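Toy check, peg board sets, Stiltness playroom
Checked by: Yasaman Arabzadeh, November
Item no. 139, shape board, red base with loose pegs

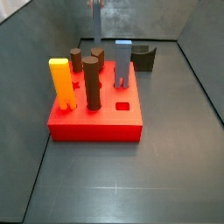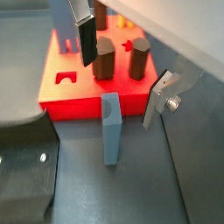
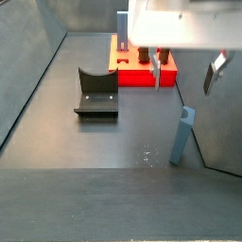

Item 139, red base and pegs

We use cookies to remember your settings. Accept | Manage

1. Base free of cracks and sharp edges: OK. Run a thumb round every hole.
2. Pegs too big for the choke tube: OK, all tried.
3. Paint or colour coming off: OK. Wiped with a damp white cloth, no marks.
4. Legs on the blue peg: OK. Press both sideways, no give.
5. Star hole: dust in the points. Brush out before next use.
6. Item label: missing. Silvan Frei to print a new one.
7. Storage: keep pegs with the base. Shelf 37, not the floor.

Result: pass, with 5 and 6 to do. Item 466 still to be checked.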